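Water Use in the Birkent Student Residence
Final report, Shufen Bai
31 July 2023

Background

The Birkent residence has three floors and one water meter for the whole building. The bill has gone up every year, but the housing office could not say which uses were behind it. My project looked at showers, laundry and kitchen taps.

Method

I left a paper log in each shared bathroom and kitchen. Residents wrote down the start and end time each time they used a shower or ran a washing machine. I collected 207 usable entries. Entries with no end time were left out. For flow rates I held a bucket under each tap and timed how long it took to fill.
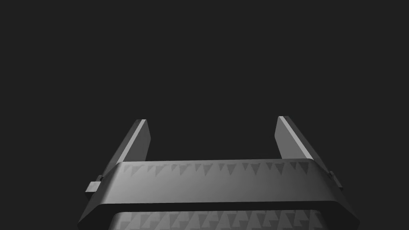
The shower heads on the top floor gave less water per minute than those on the lower floors. Residents there also took longer showers, so the total per shower came out close to the same.

Results

Showers used the most water by a wide margin. Laundry came second. Two of the kitchen taps dripped all the time, and both were reported to the housing office.

Problems

People forgot the log late at night, so evening use is probably too low. I had planned to compare Birkent with the Nirnura residence, but its bathrooms were closed for repairs until October.

Next steps

The dripping taps should be fixed first. A separate meter on each floor would make a second study easier to do.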